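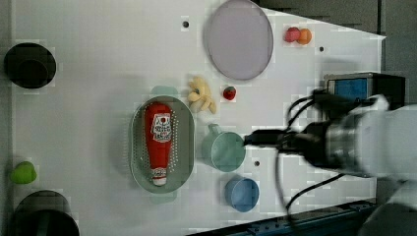
# Visit to the Etitcombe shared workshop, December

Etitcombe is two railway units knocked into one, behind the builders' merchant. The front half is wood and metal, with a lathe, a bandsaw and a long bench under the windows. The back half is electronics and what the members call the table. I went on a Tuesday evening to see the table, having read the build notes for most of a year and copied parts of them badly at home.

The project is called Rulis. It is a single robot arm fixed beside a white tabletop, and the aim is for it to tidy up after a meal: pick things up, put them in or on other things, and leave the rest alone. The members began it as a winter job. They are now on their second table and their third set of cables.

## Getting there

The bus from the station takes 16 minutes and stops at the end of the lane. There is parking for four cars and all of it was full. The door is on the side facing the line, with no sign on it, so go round past the skips. Doors open at six. Tea is in the kitchen on the left and there is a tin for money.

## The table

The top is a light greyish white. One of the members told me the first table had a wood grain finish and that the vision software kept finding edges in it. They painted over it, then gave up and started again with a plain board. There are small round holes in the top, left from its earlier life as a desk, and a pea rolled down one of them in the spring. The hole near the cups is the one they would fill first if they were filling any.

At that end the arm comes in low over the surface. Behind the wrist is a silvery grey collar, then the black gripper, which narrows to a long dark fingertip section. When I came in, the tip was almost touching the rim of a pale green mug lying with its mouth to one side. I was told to stand on the far side of the yellow tape on the floor and stay there, which I did for most of the evening.

A dark rail runs along the lower edge of the table. I asked for its length and got two answers. The arm itself was bought second-hand, and the group spent a month on the mounting before they switched it on.

## What it has to handle

The objects are mostly kitchen things and toy food. They were collected from members' houses and a charity shop, and the rule is that nothing may be bought specially. I like this rule. My own set at home is six wooden blocks, and after watching a gripper deal with a real mug for an evening I think I have been making life too easy.

A pale green colander had a red ketchup bottle lying in it, neck down towards one of the tab handles. The bottle is disliked. Its wide base and narrow neck mean that a grip which suits one end is wrong for the other, and the colander's rim gets in the way of the approach from the side. The members' log says 84 attempts on the bottle so far. The column for results has ticks, crosses and a few drawings of bottles with sad faces.

The soft toy is pale yellow and has limbs, and it is in the set for exactly that reason. A soft thing changes shape when it is held, so the software's idea of where it is goes out of date. The large lilac plate is hard in a different way, being wide and low. They have not settled on a method. One camp wants to slide it to the edge of the table and grip it there, and the other camp says that is cheating.

There is also a black bowl, and it gave trouble all through the autumn because of its dark inside. Depth readings from it came back as nothing at all. The cure was a cheap lamp on the left, moved several times until the numbers settled. I have written down the lamp position but it will not be much use to anybody with a different ceiling.

## Cables

I spent longer on the cables than on anything else, as mine are a mess.

On the Etitcombe arm a pair of black cables arches up over the gripper and curves back to the wrist. Another long one drops below and bows down over the rail. The loops look untidy. I was told they are meant to be that size. The first run was tied tight along the arm and pulled a connector out when the wrist turned. The second had too much slack and swept a cup off the table. The present loops were set by turning the wrist to each end of its travel and adding a hand's width.

Notes I made for my own build:

- Set the slack with the arm powered down and moved by hand, then check again under power at low speed.
- Put the tie at the wrist last.
- Leave one spare cable in the workshop, already made up with its ends on.
- Label both ends. I have been told this for years.

## The software

The control code is called Nurnent. It began as somebody's homework and has been rewritten twice. It runs on an old desktop under the bench with its side panel off. The part that decides where to grip is separate and goes by the name Vương, after the street where its author was living when it was written. It gives each possible grip a score, and anything under a set limit is dropped.

I asked to see the limit changed. At the lower setting the arm went for the small red strawberry straight away and nudged it along the table. At the higher setting it stopped and waited, with a message on the screen saying there was no good grip. They keep it high on open evenings. It makes for a dull show at times, with people standing about holding tea and looking at a still arm.

Each run is saved. There were 300 on the disk, and someone goes through them by hand to mark where the grip slipped. This is slow work and there is a rota for it, with gaps.

## Money

The sheet on the wall gives £200 for the year, not counting the arm. Most of it went on cable, connectors and the second table. The food and crockery came to almost nothing. The dearest single item was a power supply bought in a hurry after the old one failed the week before a school visit.

## Things I would ask next time

I forgot to ask how they check the arm's position against the table after somebody leans on it. People do lean on it. I also wanted to know if the fingertips are printed or cut, and what they are faced with, as mine slip on anything glazed.

The back half of the unit is cold. Wear a coat and shoes with closed toes. The next open evening is in February, and visitors may bring one object each for the arm to try, no glass and nothing with liquid in it. I am taking my garlic press.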